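Two-Arm Table: Questions I Keep Getting

I'm Chak-lun Poon, and I look after the two-arm table at Mosero. People stop me in the hallway with the same handful of questions, so I finally typed up my answers. If yours is missing, come find me (Saturday mornings are quiet and I'm usually in).

How long does it take to get the table ready in the morning?

If the last person put things away, ten minutes. I power up the arms, let them find their home position, and walk each one slowly through its full reach with the speed turned right down. I'm listening more than looking at that point. A healthy joint has a soft, even whir. If I hear clicking I stop and find out what it is before anybody runs a task.

Why are you so fussy about the cables?

Cables are what breaks! The arms themselves have been great, but the gripper cable bends every time the wrist turns, and one that's too tight will start dropping its signal at the worst moment. I leave a generous loop at the gripper end and then let the rest hang down along the outside of the arm. Turn the wrist all the way one way, then all the way back. If the loop ever pulls straight, give it more slack. If it drags across the table and sweeps things along with it, you've gone too far the other way.

How do I know when a gripper needs new fingers?

Close it on a strip of paper and tug. If the paper slides out easily, try cleaning the fingers first with a damp cloth, because half the time it's only dust and tape residue. Still slipping? Swap them. I check at 4,000 closes no matter how they look, and the log sheet has a column for it. The set I took off in February had only made it to 2,524, and I'm pretty sure that was from somebody squeezing a block for an entire lunch break. 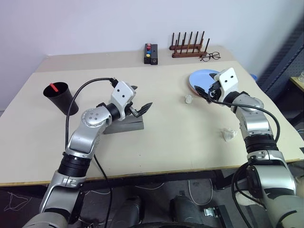
Can I swap the fingers myself?

Sure, once I've watched you do it one time. Park the arm, cut the power to the gripper, and do one side before you start on the other so you don't mix up the parts. Snug the screws by hand and don't lean on them. The spares come from Jumik and live in the top drawer, with the right driver in the same bag. Please put it back in the bag. I have bought that driver three times now.

Do both arms have to be calibrated together?

They do if either one has been unbolted or bumped hard. After a plain finger swap I only check the side I worked on. For the full routine I have each gripper touch the same marked spot on the table and compare what the two arms think the position is. We run the Zunden software for this, and it walks you through every step, though the screens are slow and you'll be tempted to click twice. Don't click twice.

What can I leave on the table?

Whatever your task calls for, and nothing you'd be sad to see squashed. Plates, cups, blocks and crumpled bits of plastic are all fair game. Shiny things can be a pain for the cameras, so run a short test before you commit to a long session. And take your glasses home with you, please.

An arm stopped halfway through a move. Did I break it?

Probably not. It most likely felt more push than it expected and gave up. Write down the error number, take a look for anything caught between the fingers, and support the forearm with your hand before you release the joint (it's heavier than you'd guess). Then restart at low speed. If it quits again in the same place, leave it and get me.

Is there anything you do on a longer schedule?

Every 200 hours I go over the base bolts and the screws around the elbows with a torque wrench, vacuum under the table, and look along each cable for shiny or flattened spots. The base bolts are from Van Wyk and they hold well, but I check them anyway. It takes up most of an afternoon, so I put a note on the door the day before. If you've got a long run planned, tell me early and I'll work around you.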